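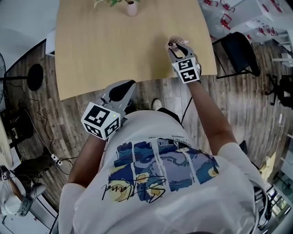
Collecting demonstrations with a gripper in each hand.

My view is that 200 careful demonstrations are worth more than 1,543 hurried ones. At Cilta we had both sets, and the policy we trained on the small one did better.

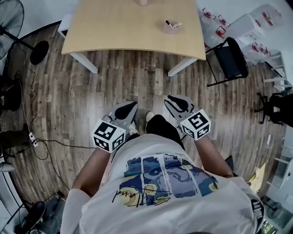
Kun disagrees: volume wins in the end, and a model that never sees sloppy work can't recover from its own.

I accept half of that. Mistakes are useful if they are labelled, and ours weren't.

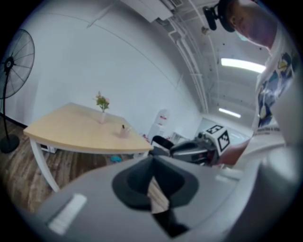 Variety matters more to me than either. People repeat the easy grasp. A pen standing in a cup invites the same approach every time, so the collector has to be told to change it.
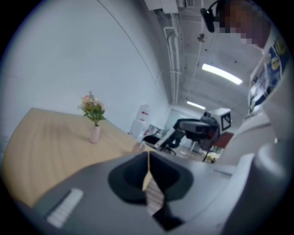
What I would pay for

Fewer hours, and 2 people checking every take.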